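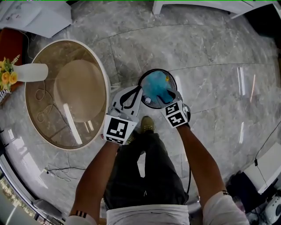
Home Projects Guides Student Work About

Student Work
9 min read
14 shares · 3 comments

Teaching by Hand: What Changes for Cleaning and Room Staff When the Grippers Come In

Project report, second-year Work and Technology module
Placement at Hetidix, Ternitz
Handed in Thu 12 August

Why I chose this placement

I have wanted to write about robots and jobs ever since my aunt told me, over a very long Sunday lunch, that the hotel where she has folded towels for most of her working life was "looking into machines". She wasn't frightened by it, more curious, and a bit cross that the first she heard of it was from a poster in the staff corridor. So when the module list came round and one of the placements was at Hetidix, a small company which prepares household tasks for robots to learn, I put my name down straight away and crossed my fingers.

Hetidix does its work in furnished rooms in Ternitz. The rooms are there to be tidied, messed up and tidied again. Its main customer while I was there was Cokex, which runs serviced flats and wants to hand some of the picking up and putting back to machines. I spent 12 weeks with them, starting in May, and I was lucky enough to be allowed to sit with both sides: the people at Hetidix who do the demonstrating, and the housekeeping staff at Cokex whose work is being copied.

What the work is

I'll try to put this as simply as it was put to me on my first morning. A demonstrator holds a gripper in both hands, one with two fingers that close, and uses it to do an ordinary job about the flat. They pick something up, hold it, carry it and set it down. The fingers have white cubes on them printed with black square markers, so that a camera can work out where each finger is, and there are black rubbery pads on the inside for holding on to things. The person is doing the job and teaching it in the same movement, which I found rather lovely when I first understood it.

The things they pick up are chosen to be awkward. Mugs and boxes are easy, and everyone is fed up with mugs. Much more useful is something like a shallow round piece with a rim and a soft fluffy middle, where the fingers have to press enough to keep hold of it. Glass table tops are useful too, as are polished floors, because the lights reflect in them and real flats are full of both.

I had a go myself in the second week. I was dreadful! You reach for a thing as you would with your own hand and the fingers arrive somewhere else, and then you find you've been holding your breath. It took me a whole afternoon to put a cushion on a sofa in a way that anyone wanted to keep.

How I collected my material

I kept a diary, which I wrote up on the bus each evening, and I held longer talks with 4 demonstrators and with 2 supervisors from the Cokex housekeeping team. I also gave out a short questionnaire to Cokex staff across their buildings and had 222 forms back, far more than my tutor or I expected (I had printed too few and had to beg the office for more paper). I haven't used anybody's name, as I promised them I wouldn't.

What the demonstrators told me

Most of the demonstrators had done cleaning, care or shop work before. They spoke very kindly of the job on the whole. It is indoors, the hours are steady, and you can stop for a cup of tea without a room bell going. One woman said it was the first time in her life that an employer had asked her how she picks things up, and then written down the answer.

They did have complaints, and I want to set these down fairly. The gripper is held out in front of the body for long stretches, so forearms and shoulders ache by the afternoon. A good deal of the work is done low down, over coffee tables and floors, and that tells on the back. Cables are a nuisance. You learn to keep an eye on where the gripper's own lead is hanging, and then there are all the ordinary ones lying about on the floor and under tables, as in anybody's home. And it is repetitive, more so than real cleaning, where you at least get to leave a room finished. One man said he missed closing the door on a done room more than he would have guessed.

There was also a quieter worry. Several of them asked me what I thought would happen once the robots had learnt enough. I didn't have an answer and said so. I did pass the question on, and was told that new customers bring new rooms and new objects, so there is no end in sight yet. I believe that was meant sincerely, but the contracts I was shown were short ones.

What the housekeeping staff told me

At Cokex the feeling was more mixed than I had expected from my reading. The heavy and dull parts of the job are the ones people would gladly give away: gathering things up off floors, carrying trays, putting scattered bits and pieces back on tables. The parts they wanted to keep were the ones that need a bit of an eye. Arranging flowers came up again and again on the forms, and so did noticing when a guest isn't well.

What bothered them most was pace. If a machine takes the simple lifting, will the same number of people be given more rooms? I would want to know that too. The supervisors told me that no decision had been made, and the staff told me that they had heard this before about other things.

I found the Okonkwo model from our course reading helpful at this point. It asks us to list the small tasks inside a job and to look at who decides which ones are moved. By that measure Cokex has done well on the listing and less well on the deciding. Staff were watched at work so that tasks could be copied, but they weren't invited to the meetings where the list was drawn up.

What I would suggest

Cokex could let housekeeping staff spend a few days in Ternitz, paid, holding the gripper themselves. They know which objects are troublesome, and the demonstrators said they would love the company. Hetidix could rotate people between low work and table work during the day, and put longer breaks in the afternoon when the aching starts. Both could write down what happens to room numbers before the first machine arrives in a flat.

Where my report falls short

I never saw a robot doing the finished job in a real flat, as this was planned for after I left, so everything I say about that part comes from what people expect. My questionnaire was only in two languages, and I was told afterwards that some staff had passed it over for that reason. I also liked the demonstrators very much, and I've tried to be careful about it, though I dare say it shows.

My thanks to everyone who let me sit in a corner with a notebook, and to my aunt, who read this twice and corrected the bit about towels.

3 comments · Share · Back to Student Work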